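Wrist camera dropout, second round of results

In March I wrote up the first try at this and promised numbers once the longer run was done. It finished last night, so I'm putting them down while I still remember what I changed.

The question was simple. Our policy gets two views, one from the head camera and one from the wrist camera. When the gripper is close to something big and plain, the wrist view has very little in it. Does the policy cope better if we blank out the wrist view at random during training, so it can't lean on it all the time?

We trained two policies in simulation on the same 724 demonstrations in the Rorlow kitchen set. One got both views on every step. The other had the wrist view blanked for short stretches. Everything else stayed the same, including the 24 room layouts. Fiorella Messina set up the training jobs and I did the scoring.

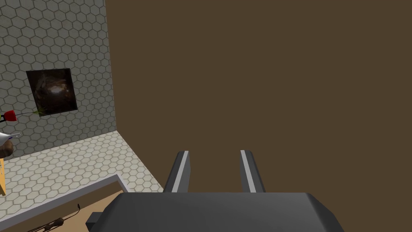

For testing we picked starting poses with the gripper near a large flat surface and ran 300 trials per policy. A trial counted if the arm got to its target and closed on it before the time limit. The plain policy made it in 171 of them. The dropout policy made it in 219.

On the ordinary starting poses the gap went away. Out of 100 trials each, the plain policy got 88 and the dropout policy got 86. I wouldn't read anything into a difference of two.

The failures are more useful to me than the totals. The plain policy tends to stall. It makes small moves back and forth until time runs out. The dropout policy stalls less, but it sometimes backs off too far and then picks a bad approach angle. I think the blank stretches are too long, and I'm going to cut them in half for the next run.

Two things I haven't checked. I used one random seed for each policy, so the real gap could be smaller. And all of this is simulation. Fiorella wants to repeat it with three seeds before we touch the hardware, and I agree with her.

The config files are in the Lillex folder with the old ones. Use the newer scoring script, as the old one counts timeouts wrong.

Contact | Copyright Flestia Notes | Back to top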